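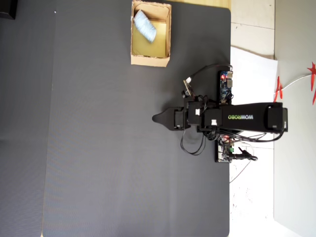 Lisell, Oct 14, 2022

WORKSHOP NOTES: LAYING UP A MOTORCYCLE FOR THE WINTER

The Kramer Motorcycle Society issues the following notes to members who intend to take a machine off the road until the spring. They apply to older road and trail machines with carburettors and conventional lead-acid batteries. Owners of later models should follow the handbook where it differs.

Cleaning

Wash the machine by hand with a bucket and a soft brush. Pressure washers should be kept away from wheel bearings, the steering head and the swinging arm pivot. Dry the machine thoroughly, then take it for a short ride or leave it in moving air before it is covered. Mud left behind the engine guard or under the mudguards will hold water all winter and should be removed by hand if the hose does not shift it.

Wipe painted parts with a plain wax polish. Bare metal may be given a thin coat of light oil applied with a cloth. Keep all oil and polish off the brake discs, brake linings and tyres.

Fuel

Members may either fill the tank or drain it. A steel tank that is to be left in an unheated garage is best filled nearly to the neck, with a fuel stabiliser added in the quantity given on the bottle. Run the engine for a few minutes afterwards, outdoors, so that the treated fuel reaches the carburettor. Then turn off the tap and drain the float bowl into a suitable can.

A tank that is to be drained should be left with the cap loosely fitted until the smell has gone, and 200 ml of clean engine oil swilled round the inside. This oil must be emptied out before the tank is used again - a label tied to the filler cap is a sensible reminder. Petrol should never be drained near a boiler, a heater or a lit pilot light.

Oil

Change the engine oil before storage, while the engine is warm. The filter should be changed at the same time. Write the date and the mileage in the service record. Used oil may be taken to the collection tank at the Cevia depot during normal opening hours; it must not be mixed with brake fluid or coolant.

Battery

Remove the battery, disconnecting the negative lead first. Clean the terminals with a solution of bicarbonate of soda, taking care that none enters the cells. Top up with distilled water if the battery is of the type that allows it. Store it upright on a shelf in a dry place and charge it once a month at a low rate.

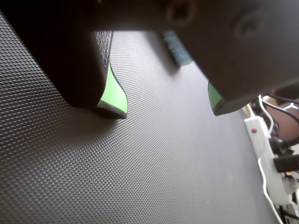
Close to the mat.

Tyres and stand

Inflate both tyres to the upper figure in the handbook. If a paddock stand or a centre stand is available, use it. Otherwise, the machine should be moved forward a few inches each month so that the weight does not rest on one part of the tyre. A piece of board under each wheel is advised on a concrete floor.

Covers and damp

Plastic sheeting is not recommended. An old cotton bed sheet is suitable indoors, and a breathable cover should be used elsewhere. Block the exhaust outlet with a clean rag against mice, and tie a label to the handlebar stating that this has been done.

Starting the engine briefly during the winter does more harm than good and is discouraged. Ms Roswitha Reinholz, the Society's technical secretary, would ask members to note this point in particular, as more than 300 of the 467 enquiries received last winter concerned it.

Small parts

Parts removed for storage or repair should be put in lidded tins or strong bags and marked with the name of the machine and the place they came from. Screws of different lengths from the same cover can be pushed through a card in the pattern in which they were fitted.

Further help

The Society will hold four battery and carburettor sessions in February at the Visano workshop. Places are to be booked through Mr Woo-jin Ko at the membership office. Members bringing a carburettor should drain it beforehand.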